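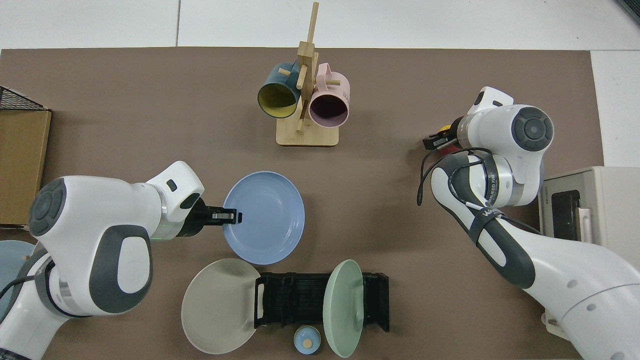 Last updated: July 27, 2018

Blog > Kitchen things > Tea and mugs

Search this blog Type and press enter

I have been drinking my morning tea out of handmade mugs since May, and I'm a complete convert. It started at the pottery market in Dradusau, where I'd only gone to keep my sister company, and where I came home with two mugs wrapped in newspaper and a head full of questions about glaze.

The mugs are by Sointu Lahtinen, who works out of a shed behind her house and fires everything in a kiln she calls Fetelen (it was painted on the door when she bought it, so it stayed). I asked her why one of mine was heavier than the other and got a wonderful twenty-minute answer! The heavy one was thrown first thing in the morning, when her hands were cold and she left the walls thick. She nearly didn't put it out for sale. It's my favourite of the pair by miles, and it keeps tea drinkable right through a long phone call.

What I hadn't thought about before is how much the lip matters. A thick rounded rim makes you take bigger gulps, and a thin one makes you sip. Try it with the same tea in both and they taste like different drinks. I've now tested this on everyone who has come through the door, and only my dad claims he can't tell.

Handles, too. I like two fingers through and the third tucked underneath, and most factory mugs give you room for one and a half. Sointu pulls hers from a wet lump of clay, a bit like milking a cow, and lets them droop into their own curve before she fixes them on.

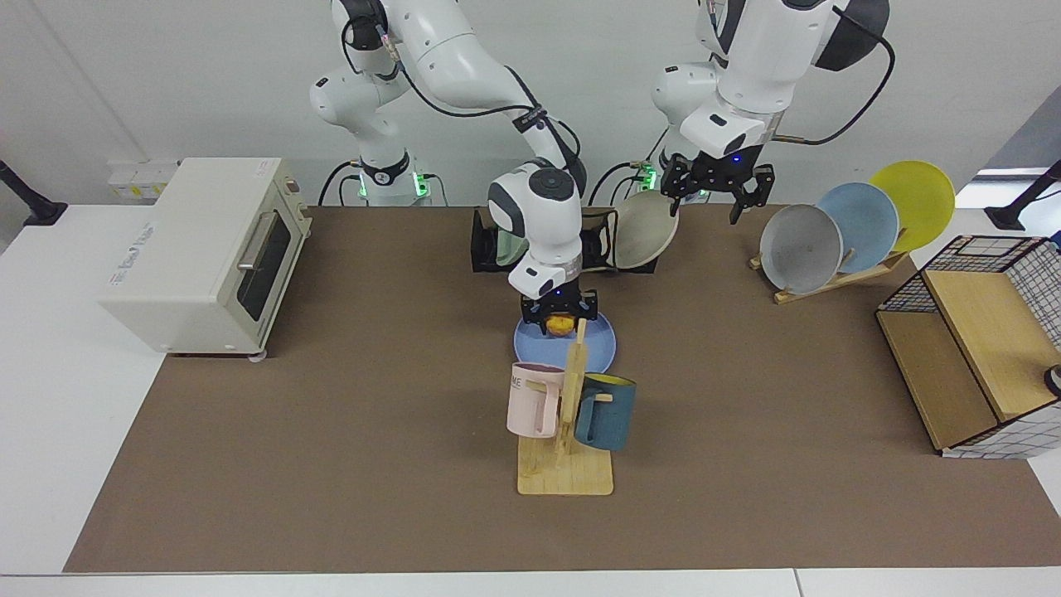
She also told me to stop putting them in the dishwasher, which I had been doing, and I went quite red. They'd survive it, she said, but the matt glaze goes chalky after a while. So now I wash them by hand with a soft cloth, and if tea stains build up I leave a spoonful of bicarb and warm water in overnight. Works a treat on the spout of the old teapot as well.

My next plan is the evening class at Cisternas, the arts place by the canal. It has 50 places and fills up fast, and you get two pieces fired at the end. I've already been practising with a bag of air-drying clay on the kitchen table, and so far I have made one lopsided egg cup and something my sister thinks is an ashtray. I love them both.

If you know a potter who makes a really big mug, the sort you can wrap both hands around in winter, please leave me their name in the comments. I've been told there's someone good up in Kirnero, and I'm very happy to get on a train for a mug.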